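Gerd Voß came to Cullgate to mend church organs and stayed to make vinegar. He is a little vague on how the one led to the other. The organ firm closed, he had a lease with time left to run, and there was an orchard behind the workshop that no one was picking.

"I had apples and I had a dry building," he says. "I didn't have a job. So I read two books and bought a barrel."

That was 14 years ago. His business, Flullix, now sells cider vinegar, perry vinegar and a malt vinegar made from beer that a brewery further up the valley would otherwise pour away. He also buys in rapeseed oil from a farm nearby and bottles it under his own label, chiefly for shops that want to take both from one supplier.

The workshop is a low brick building with a tin roof. The smell reaches you at the gate. Inside, the barrels lie on their sides on wooden cradles, each with a square of muslin tied over the bung hole. Voß keeps a notebook on a string by the door and writes in it every morning. Most of the entries are a temperature and a single word. The word for the morning of our visit was "slow".

"It's cold," he says. "They don't like it. In September everything goes quickly and I can hardly keep up. At this time of year I come in, I look, I go out again."

Vinegar is made twice over. Yeast turns the sugar in the juice to alcohol, and then a different set of organisms turns the alcohol to acid. The first stage takes Voß a few weeks. The second, done his way, takes most of a year. Large producers blow air through the liquid and finish the job in a day or two. He leaves it in a barrel that is two thirds full and waits.

He is careful not to claim too much for the slow method. "People want me to say the fast one is bad. I use it at home for cleaning the kettle. On chips it's fine. If you are going to put it on a tomato with nothing else, then I think you can taste what I do. Some people can't, and they should save their money."

He has strong views on the mother, the rubbery layer that grows on the surface. Customers ask to buy it and he refuses. It is not needed to start a new batch, he says, and it puts people off when they find it in the post. A cup of raw vinegar from the last barrel does the same work.

Last year he made more than 2,000 litres, the most he has managed. He would like to stop there. Any bigger and he would need a second building, and he has seen what that did to other people.

"I knew a man who made very good mustard," he says. "He got a contract and a unit on an estate and a forklift. Then he was driving a forklift. Somebody else was making the mustard."
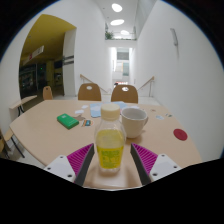
Clear bottles suit a yellow label, but they need keeping out of strong light.

Packaging is the part of the work he likes least. He tried brown glass and found that shoppers passed it over. He tried tall stoppered bottles and they fell over in boxes. For three years he argued with himself about plastic, which weighs less in the post and doesn't break, and which some of his older customers prefer on account of their hands. He has come round to it for some things. The labels were another matter. The first set ran when they got wet, and he spent a weekend peeling them off with a kitchen knife.

"You make the thing for a year and then it is judged on the paper," he says. "I understand it. I do the same with wine."

The best part of his education, in his telling, came from a trip abroad. A family called Čierny let him work in their cellar for a month in return for repairing a small chamber organ that had been silent since the grandmother died. They had been making vinegar from plums for longer than any of them could say. He slept above the press room and was given the dull jobs.

"They didn't teach me. They said carry this, wash that. After two weeks I noticed that old Mr Čierny never measured anything and was never wrong. So I began to smell each barrel before I tested it, and I wrote down what I thought the acid would be. At first I was miles out. Now I am close."

He still tests. The law asks for a minimum strength and he has no wish to fall under it. The kit sits on a shelf above the sink, beside a radio and a row of organ pipes he has never got round to selling.

He has also begun to teach. Skillico, which runs evening courses in the old library, asked him to take a class in home preserving, and he agreed on condition that he could leave out jam. He says jam is well covered. The class makes vinegar from whatever people bring, and the results vary. Stale white wine does well. Someone brought bananas, and he talks about the banana vinegar with more respect than you might expect.

The commonest mistake, he says, is a tight lid. The second is moving the jar about to show visitors. He tells his students to put it in a cupboard, tie a cloth over it and forget which cupboard.

Asked about the future, he mentions the roof, which leaks at the north end, and a pear tree he thinks has canker. His daughter has helped with the accounts but works in a hospital and means to go on doing so. He has had one offer for the business and turned it down without asking how much it was.

"It was a very polite letter," he says. "I wrote back a polite letter."

The workshop shop is shut until the new year. Orders left through the door will be filled from the first week of opening, and empty bottles can be put in the crate by the gate.

27 December 2019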